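## Lunch box storage project, January draft

Aim: find out which snap-lock tub suits the common room kitchen. We asked 35 students, 20 replied. Most wanted see-through walls and latches on all the sides.
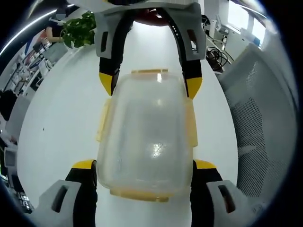 Latches matter more than size, going by the replies. Lost lids was the main complaint, then staining. Price wasnt asked, should of been.

- Storing: upright takes less shelf, but needs something either side.
- Colour: pale yellow trim easy to spot against white.

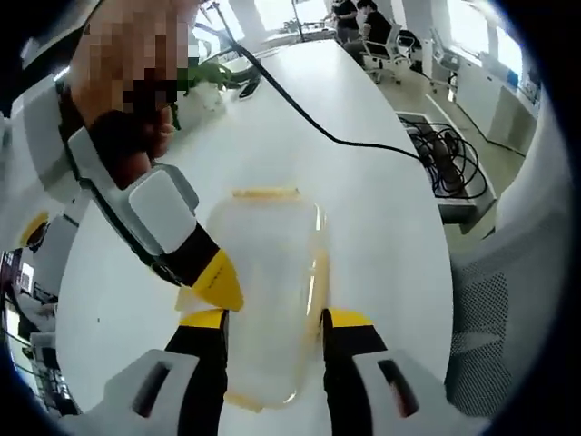

- Labels: name on the base, not the lid. Lids get swopped.

Still to do: leak test, 14 days in the fridge.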